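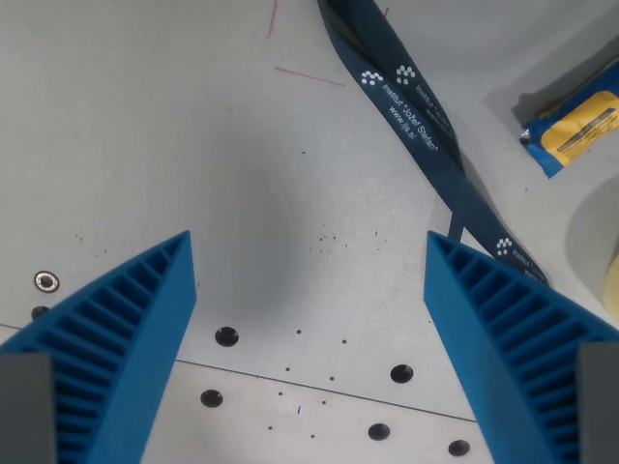 4.3 Setting up the wrist camera view for grasp planning

Complete this section after the hand-eye calibration in 4.2 and before you teach any grasps. Godard plans from the wrist camera alone, so the settings made here carry over to every task on the cell.

1. Open Perception, then Wrist View, and press Start Stream. The status line changes from Idle to Live.

2. Jog the arm to the saved pose named Table High. Wait until the joint readouts stop changing.

3. Open the gripper fully from the Tool panel. The width field should match the open width stored in the tool file.

4. Press Capture Finger Mask. Godard opens and closes the fingers 2 times and stores the pixels they cover at each width. These pixels are left out of the object search.

NOTE: Flexible fingers bend under load, and a bent finger can reach past the edge of its mask. Set Mask Margin to Wide for ribbed or soft fingers. Rigid fingers can stay on Normal.

5. Under Surface, select Learn Background. Clear the plate of loose parts first. Holes, screw heads, seams and marker lines that stay in place are learned as background and will not be offered as grasp targets.

6. Put back the items for your task and press Detect. Check the outline drawn on each one.

7. For straps, cords and other thin items, change Object Type from Solid to Deformable. The planner then looks for a graspable stretch along the strand and ignores the center of the outline. If two strands cross, choose the one you want with the Strand arrows.

8. Press Preview Grasp. Watch the approach path on screen before you press Run.

CAUTION: Keep hands off the plate while Run is lit. The planner does not track people.

CAUTION: Do not raise the approach speed on a new task until the preview and the real motion agree.

9. Save the view. Views are stored per tool — changing the fingers means repeating steps 3 and 4.

If Detect returns error 508, the stream has stopped. Restart it and repeat step 6. Error 456 means the finger mask is missing or belongs to another tool.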